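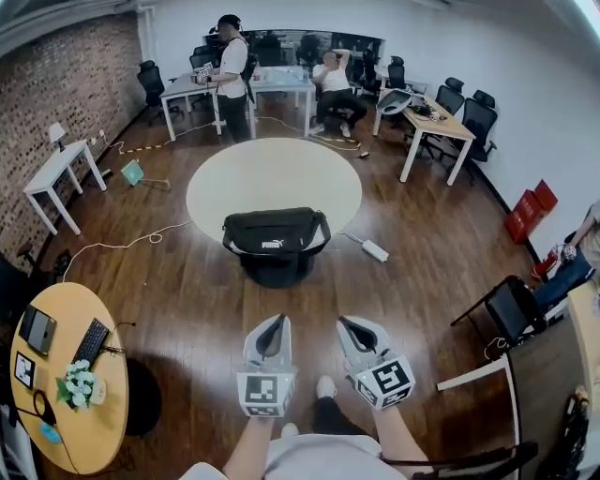 The black Puma bag on the big round table, desks and chairs all round.

Pimgate, the packing-up gallery
June 2021

So we're leaving the office, and I want to say a few words about it before we all get used to the new one and forget the old. We've had the brick room at Pimgate since a wet November, and I've grown daft about it (the floor especially, I do love a proper wood floor). We're off to the Brullach building next, which has carpet tiles and a lift and, I'm told, heating that you can turn down. I can't wait for the heating. I'm less sure about the carpet.

The round table is the thing everyone asks about. It seats 6 if you're polite about elbows, and it sits on one big round foot, so there are no legs to bash your knees on. I found it second-hand for £200 and then spent very nearly that again getting it delivered, which I still don't like to talk about! Every bag that comes through the door lands on it. We've got hooks, we've had hooks for ages, and still it's straight on the table with the lot of them.

I have a soft spot for a plain black duffel, mind you. You can stuff one with a jumper, a lunchbox, trainers and three chargers and it still zips up. I've tried the smart sort with a compartment for everything and I could never find a thing in it.

The cables are my next job. There's a white power strip on the floor by the table, and the yellow and black striped cover running across below the desks, which was meant to be a stopgap and has turned into part of the decor. I've got a box of Mekura cable clips in the cupboard, 206 of them according to the label, and I fully intend to use every last one in the new place. Ask me again at Christmas.

The desks with the white legs are coming with us, and the mesh chairs too. They're not glamorous but they're kind to your back, and you can lean right back in one when the phone goes quiet. The silver laptop desk is going by the window at Brullach, I've already bagged that spot on the floor plan (sorry, everyone).

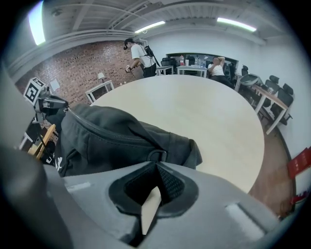
The zip side of things, with the brick wall and the little lamp over on the left.

I'll miss that wall more than anything. Plain red brick, nothing fancy, and it makes even a cheap side table look as if somebody chose it on purpose. The small lamp was an afterthought from Vida, the homeware shop down the hill, £21 in the sale, and it's the first thing I switch on in the morning. The big lights can wait until I've had a cup of tea.

And then there's the opening at the back with the bottles standing in it, some of them with red labels. They've all got to be wrapped before the van comes, so if you have any old newspaper, please bring it in. Bubble wrap would be even better!

More pictures once we're in and I've found the kettle.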